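Workshop Notebook, Textile and Household Goods Room
Entry for Saturday, February
Entered by: Beca Hopkin
Copied to: Cadi Dafis, Ieuan Meredith

Purpose of session: to fold and pack the large cloths returned from the Serero loan, to settle a packing order for the mixed tubs, and to record both so that the procedure can be repeated at the Stovia store.

Work began at 9:15. The table was wiped before any fabric was brought to it. Zewditu Admasu had asked that each large cloth be opened fully before folding, including those that came back already folded, and this was done. The previous practice of refolding along the old lines has left hard creases in at least two pieces (see Hefin Trevor's entry on the Pramora set).

The orange-brown cloth, item 401, was taken first. It is larger than the table in one direction and hangs over the front edge when opened. The fabric feels like suede and is soft enough to hold the mark of a hand for a short time. Creasing was heavy. Smoothing was done with flat palms, working outward, and the bulk of the cloth was turned back on itself at the far left so that the nearer part could be dealt with on the table.

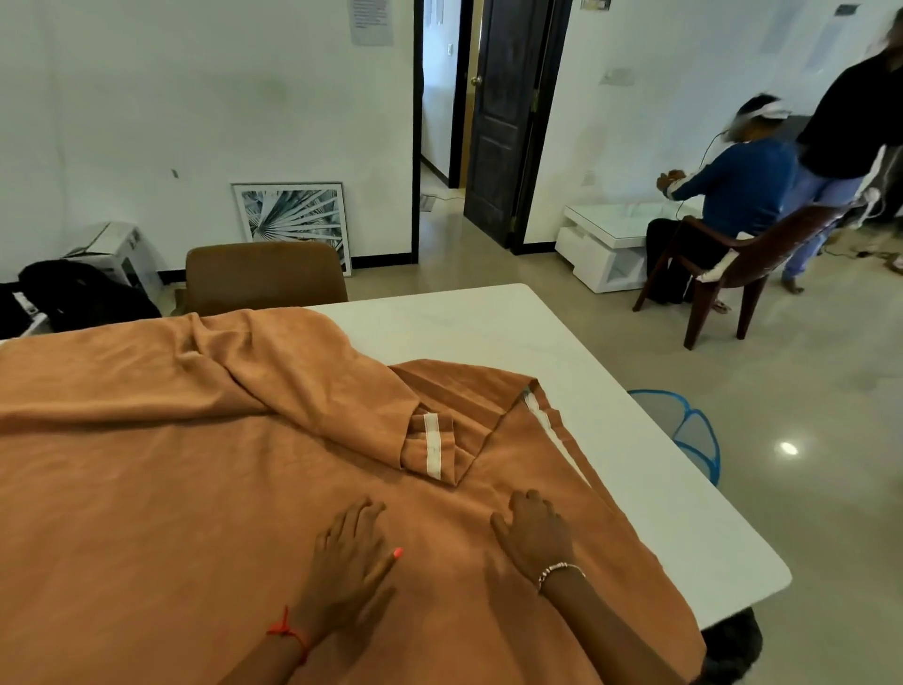

Folding: large cloths

1. Edges. The white strips on 401 lie along folded edges and should be kept to the inside of the bundle if the folds allow it. The register does not say whether they are part of the original making or were added later. Cadi to check the intake sheet. No attempt was made to lift them.

2. First fold. Lengthwise, with the overhang brought up onto the table before the two long edges are matched. When the overhang was left hanging, its weight drew the top layer forward and the edges had to be matched again.

3. Second fold. Across the width. Smooth once, from the fold toward the open side. Repeated smoothing at this stage shifted the lower layer and gained nothing.

4. Finishing. The top edge is rolled and the rest of the bundle is kept flat. A full roll was tried and abandoned, as it stood too high in the tub and left a gap on either side that small items fell into.

Time for 401, from opening to finished bundle, was 16 minutes, including the abandoned roll. The second cloth, a plain cotton piece, took considerably less and needs no comment.

Note on the table: the glossy top is kind to the fabric but gives no grip, and a cloth with a heavy overhang will travel toward the floor if it is left alone. Ieuan has proposed a strip of felt along the front edge. I have no objection provided that it can be removed for cleaning.

Packing order: mixed tubs

The mixed tubs hold one large cloth together with the table items and the dry snacks for the tasting corner at the Ngui open day. There was some discussion on whether food and textiles should share a tub at all. Zewditu's ruling is that sealed packets may travel with a cloth for a single journey and must be taken out on arrival. Opened packets may not travel under any circumstances. I ask colleagues to observe this without exception — the moth problem of two winters ago was traced to a bag of loose grain.

The order agreed for the turquoise tub is as follows. The folded cloth goes in first and is pressed down with both hands so that it settles against the back and sides. Packets are then stood upright in the space at the front. The metal plate goes in last, leaning on the cloth.
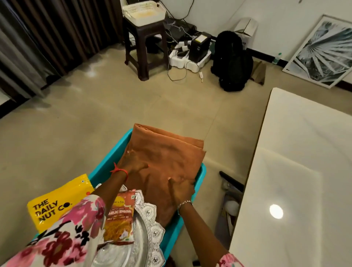 The plate gave more trouble than the rest. Laid flat on top of the bundle, it slid when the tub was tilted for lifting. Set on edge against the plastic wall, it knocked. Leaning on the folded fabric it stayed quiet, and the embossed rim had something soft behind it. Hefin is concerned that the raised ovals may press a pattern into the suede-like surface if the tub is stored for any length of time. The point is a fair one, and a sheet of tissue is to be placed between the two from now on. Tissue is in the second drawer.

The nut pouch and the garlic bhujia were entered on the tub list by name, as visitors to the open day may ask about ingredients. The bhujia packet mentions groundnut oil. Cadi will prepare a card for the tasting corner accordingly.

The tub was lifted and carried to the door and back at 11:40. Nothing shifted that could be heard. The cloth had risen slightly at one corner and was pressed down again.

Outstanding

Intake sheet for 401, with reference to the white strips — Cadi.
Felt strip, removable, for the front edge of the table — Ieuan.
Shelf 15 at Stovia to be measured before the tubs are sent. The old plan gives a depth that does not agree with the one Hefin wrote down in the autumn.
Tissue to be reordered. The present packet will not last through the Pramora set.
Tub lists to be typed and one copy placed inside each lid.

Session closed at 12:20. The remaining cloths are held over.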